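Anca Coman keeps the practice pads in a refrigerator at the back of the skills room in the Rotich Building, on the shelf below the suture stock. As coordinator of the surgical skills course at the Jodudby Teaching Center, she orders them, labels them and decides when they have been stitched often enough. The center's newsletter spoke with her in August, at the close of the summer session, about how suturing is taught to residents in their first months.

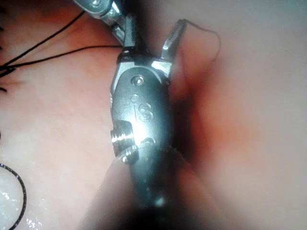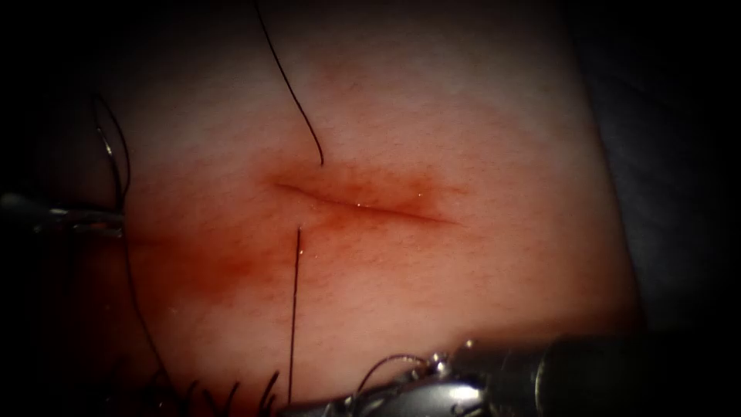

Suturing practice at the Jodudby Teaching Center. Second picture: black thread on either side of a straight incision in a synthetic pad.

"People expect me to talk about knots," Coman said. "We spend the first session on the bite. Where does the needle go in, where does it come out, and are those two points the same distance from the edge?"

The course begins with a straight incision for that reason. A resident who cannot place a stitch squarely across a straight line, Coman explained, will have far more difficulty with a curved one. Black thread is used throughout the introductory sessions, as it shows clearly against a pale surface and allows an instructor to judge the angle of a stitch from across the table.

Coman trained as an operating room nurse and joined the center when the course had a single table and a borrowed cabinet. The program now uses some 600 pads a year. Each one is cut by hand with a No. 15 blade before class, a task she shares with Kimutai Obura, the center's laboratory technician.

"Kimutai cuts a straighter line than I do," she said. "I have stopped arguing about it."

Asked what residents find hardest, she named tension. A stitch pulled too firmly gathers the edges and lifts them, and a loose one leaves a gap. Instruction on this point has changed under Dr. Luzius Kofler, who directs the course. Residents were formerly told to tighten until the edges met. They are now asked to stop slightly before that point, look at the line, and then continue.

"Dr. Kofler will stand there and say 'look' and nothing else," Coman said. "The residents imitate him at lunch - quite well, in some cases."

Used pads are kept until the end of each session so that residents may compare their first row of stitches with their last. Coman retains two from every group for teaching purposes. The remainder are discarded.

The fall session will add an evening practice period, open until 9 p.m. Residents wishing to reserve a place should write their names on the sheet outside the skills room.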